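Werksbesuch bei Hanrahan in Doltby: Kleinteile, Leitungen, Behälter

Bericht von der Juni-Exkursion des Arbeitskreises Montage und Materialfluss

Treffpunkt war um 8.40 Uhr die Pforte Süd. Der Standort Doltby liegt am Ende der Stichstraße hinter dem Güterbahnhof, die Zufahrt für Besucher ist schlecht ausgeschildert. Wer mit dem Zug kommt, geht vom Bahnhof eine Viertelstunde zu Fuß, zuletzt ohne Gehweg. Sicherheitsschuhe waren mitzubringen, Überschuhe wurden gestellt. Die Unterweisung dauerte bis kurz nach neun und fand im alten Kesselhaus statt, dem einzigen Gebäudeteil, der noch aus dem Gründungsjahr 1870 stammt.

Hanrahan hat in Doltby als Messinggießerei angefangen, später Armaturen gefertigt und ist erst in der dritten Umstellung zur Kabelkonfektion gekommen. Heute werden dort kurze Leitungssätze und kleine bestückte Baugruppen für Haushaltsgeräte vorbereitet, daneben läuft eine Rücknahmelinie für Altteile. Hauptabnehmer ist die Firma Stukholm, für die in Doltby auch die Kommissionierung erledigt wird. Durch den Betrieb führte Willy Dierckx, zuständig für Arbeitsvorbereitung und Behälterwesen. Fragen zur Elektronik beantwortete Finbarr Ó Néill.

Halle 1: Zuschnitt

Der Rundgang begann am Leitungslager. Gelagert wird auf Spulen in Durchlaufregalen, die Entnahme erfolgt nach Auftragszettel. Der Zuschnitt ist auf kurze Längen ausgelegt. Die Restlängen gehen in einen eigenen Sammelbehälter und werden einmal pro Schicht gewogen. Der Lärmpegel in der Halle lässt Gespräche zu, Gehörschutz ist nur in der markierten Zone an den Crimppressen Pflicht.

Auffällig war die Trennung zwischen konfektionierten Leitungen und blanken Abschnitten. Nach Angabe von Herrn Dierckx werden die beiden Gruppen schon am ersten Tisch auseinandergehalten, da sich kurze Leitungen mit Steckern in losen Abschnitten verhaken und das Vereinzeln am folgenden Platz mehr Zeit kostet als das Sortieren davor. Die Stecker selbst kommen als Gurtware, die Gegenstücke als Schüttgut.

Halle 2: Sortiertische

Halle 2 ist niedriger und deutlich heller. Die Arbeitsplätze sind einheitlich aufgebaut: helle Platte, seitlich die Behälter für das Material, in der Mitte eine Metallschale. Die helle Fläche hat laut Herrn Dierckx einen praktischen Grund, dunkle Litzen und kleine Steckergehäuse heben sich darauf besser ab. Für die Schalen gilt das Gegenteil, dort stört Glanz eher, was man in Kauf nimmt, solange sie sich gut auswischen lassen.
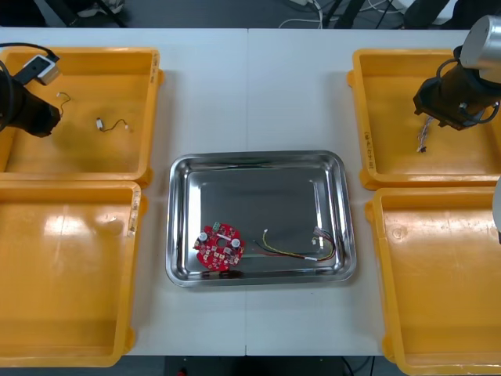
Sortiertisch in Halle 2: vier gelbe Kunststoffschalen, mittig die Edelstahlschale. Hinten links zwei kurze Leitungen, die beiden vorderen Schalen leer.

Die gelben Schalen sind flach, mit umlaufend hochgezogener Wand und abgesetztem Rand. Beschriftet wird von Hand auf dem Rand. In der Gruppe wurde länger darüber gesprochen, ob das noch zeitgemäß sei. Ein Etikettenhalter war im Versuch und wurde wieder abgeschafft, er stand über und blieb beim Stapeln hängen. Die Handschrift reibt sich allerdings ab, an einer der Schalen war die Kennzeichnung nur noch blass zu erkennen. Nachgeschrieben wird bei der Behälterreinigung, ein festes Intervall gibt es dafür nicht. Nach meiner Einschätzung ist das die schwächste Stelle im ganzen Ablauf, zumal im übrigen Werk alles über Scanner läuft.

Im Umlauf sind nach Auskunft des Betriebs 880 Schalen dieser Bauform, davon 600 in der Sortierung. Der Rest steht in der Reinigung oder im Puffer. Gestapelt wird leer bis zu einer Höhe von 6 Stück, befüllte Schalen werden grundsätzlich nicht aufeinandergestellt. Begründet wurde das mit den Leiterplatten: Kondensatoren stehen hoch, und ein verkanteter Schalenboden genügt für einen Kontaktschaden.

Baugruppen

Am nächsten Halt ging es um die Leiterplatten. Herr Ó Néill hatte mehrere Ausführungen ausgelegt, überwiegend Rückläufer aus der Reihe Vivora. Es handelt sich um kompakte Platinen, deren Umriss dem Gehäuse folgt. Gerade Kanten gibt es kaum, die Ausschnitte nehmen Schraubdome und Leitungsdurchführungen auf. Für die Lagerung ist das ungünstig: In Standardmagazinen finden solche Umrisse keinen Halt, eine eigene Aufnahme lohnt bei den Stückzahlen nicht. Deshalb die flache Schale, eine Platine je Schale, Bestückungsseite nach oben.

Geprüft wird zunächst nur nach Augenschein. Die Kriterien hängen als laminiertes Blatt an der Stirnwand: Steckverbinder vollständig, Kondensatoren ohne Wölbung, keine Verfärbung im Bereich der Leistungsbauteile, keine angerissenen Lötstellen an den Kanten. Teile mit Befund gehen in die Nacharbeit oder in die Verwertung. Zahlen zur Quote wollte der Betrieb nicht nennen. 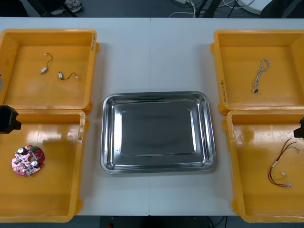
Runde Platine in Rosa mit unregelmäßigem Ausschnitt, vorn links. In der Schale dahinter zwei kleine Leitungsstücke mit weißen Steckern.

Die Platzierung der Leitungen zur Platine ist im Arbeitsplan festgelegt: Leitungsteile hinten, Platinen vorn. Das Blatt dazu umfasst eine Seite und kommt mit zwei Skizzen aus. Aus dem Teilnehmerkreis kam die Frage nach der elektrostatischen Ableitung. Herr Ó Néill verwies darauf, dass Rückläufer bis zur Sichtprüfung als nicht verwendbar geführt werden und für sie abgeschwächte Vorgaben gelten. Für Neuware gibt es einen eigenen Bereich mit ableitfähigem Boden, der an diesem Tag nicht zugänglich war.

Die Beleuchtung über den Tischen wurde im Frühjahr erneuert. Sie ist gleichmäßig, erzeugt auf den glatten Schalenböden aber kräftige Reflexe. Bei schwarzen Litzen fällt das nicht ins Gewicht. Bei kleinen weißen Steckern auf spiegelndem Grund muss man je nach Blickwinkel zweimal hinsehen. Eine mattierte Ausführung ist beim Lieferanten angefragt, der Aufpreis wird noch verhandelt.

Reinigung und Puffer

Die Behälterwäsche liegt im Anbau und arbeitet mit einem Durchlauf je Halbschicht. Die Metallschalen laufen getrennt von den Kunststoffschalen, weil sie bei höherer Temperatur gefahren werden. Getrocknet wird mit Umluft. Der Puffer dahinter war zum Zeitpunkt des Besuchs gut gefüllt, die Wege sind kurz, nur die Schwelle zur Halle 2 ist für die niedrigen Rollwagen zu hoch. Eine Rampe ist beantragt.

Schlussgespräch

Ab 11.30 Uhr Gespräch im Besprechungsraum über der Pforte. Diskutiert wurden vor allem die Kennzeichnung der Schalen und die Frage, ob sich Gravur am Rand rechnet. Herr Dierckx sieht das skeptisch, da die Schalen zwischen den Teilegruppen wechseln. Der Arbeitskreis hat angeboten, Erfahrungen aus anderen Mitgliedsbetrieben zusammenzustellen. Rückmeldungen dazu bitte formlos an die Geschäftsstelle, ebenso die noch fehlenden Fahrtkostenbelege.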